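Hangers ruin my knits – two winters on one and the shoulders grow little horns. So everything ribbed gets folded now, on the bed, where there's room to spread out.

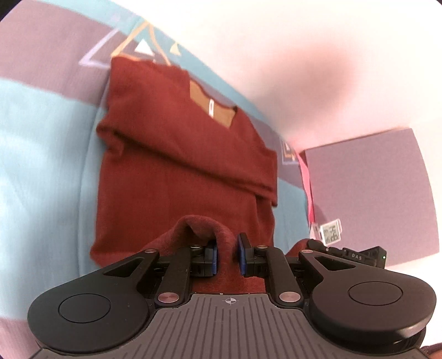 I go slowly with red ones, as they show every crease. Smooth the body first, then the arms.
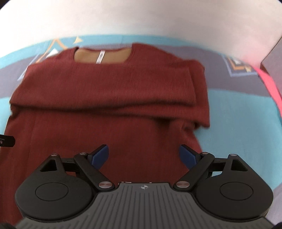 Sleeves are where I used to go wrong. I'd tuck them behind and get a lump. Now I lay both straight across the chest, one over the other, before bringing the bottom up. Much flatter in the drawer!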